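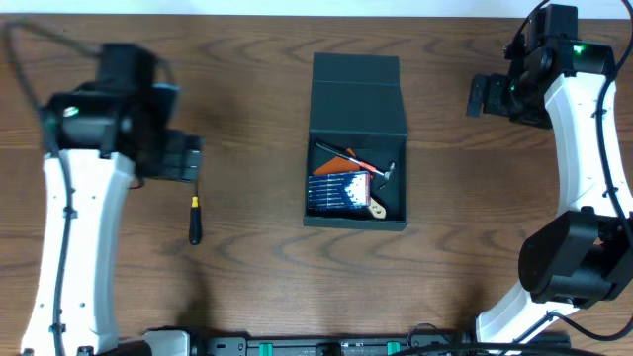 Two-arm cell on the tool kit bench: how do you split the work with the people already there?

Asked by Encarnación Olmedo, kit packing lead
9/20/26

We pack tool kits for field technicians at the Levgate site. Until May it was all hand work: tools into a black box, lid down, box to the shelf. Now one bench has a two-arm cell and the packers have been told their job is "supervision." The job description has not changed and neither has the hourly target. Mixed trays are the problem. Screwdrivers, scrapers and pliers end up on top of each other and someone has to decide which piece goes first. When the cell stops, the packer gets the blame for the lost minutes. How do other sites divide this up, and what do you measure?

2 answers

Answer 1 — accepted

We run the same kind of bench at Vidal. Order of changes, as we did them:

1. Take the individual hourly target off anyone assigned to the cell. Measure the bench. Ours did 2664 kits in the first full quarter and no number was attached to a name.

2. Log each stop with a cause code. We started with 41 codes, which was useless, and cut it to six. "Overlapping tools" was the largest by a wide margin. A long shaft lying across a scraper is a typical case.

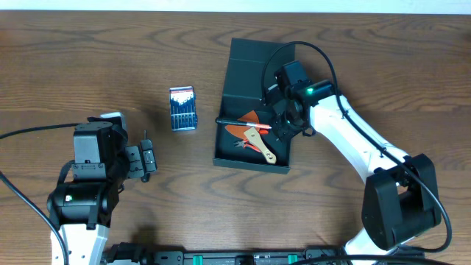 3. Give the packer authority over tray layout. They know which tools tangle. Our engineers had fixed the layout without asking, and we redid it.

4. Write the new tasks into the job description — loading, clearing stops, checking the closed box — and review the pay grade at the same time. If you leave the grade for later it does not get done.

5. Rotate. Three hours at the cell, then hand packing. Watching arms for a full shift is tiring in a different way, and people lose the hand skill you still need when the cell is down.

One caution on item 2. Operators will stop logging if the codes show up in a performance review. Put in writing that they won't.

Final handling of the closed box can go either way. We let the arms do it and kept the check with a person.
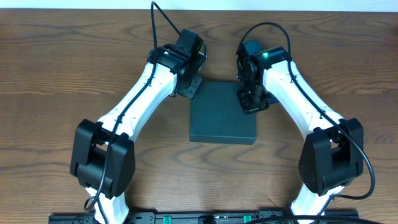
Remedios Requena
Process Technician, Vidal

Edit: someone asked about training time. Two shifts alongside an experienced operator, then a week with one on call. The restart procedure takes most of it.

Answer 2

Depends on your contract. At Proletti they kept the old target and just added a second bench per person, didn't go well. Ask for the stop log before you agree to anything.

Soledad Lozano

Comment from Encarnación Olmedo: Thanks. We have no cause codes at all, only total downtime. Will start there. Is the list of six available?

Comment from Remedios Requena: I'll ask if I can post it.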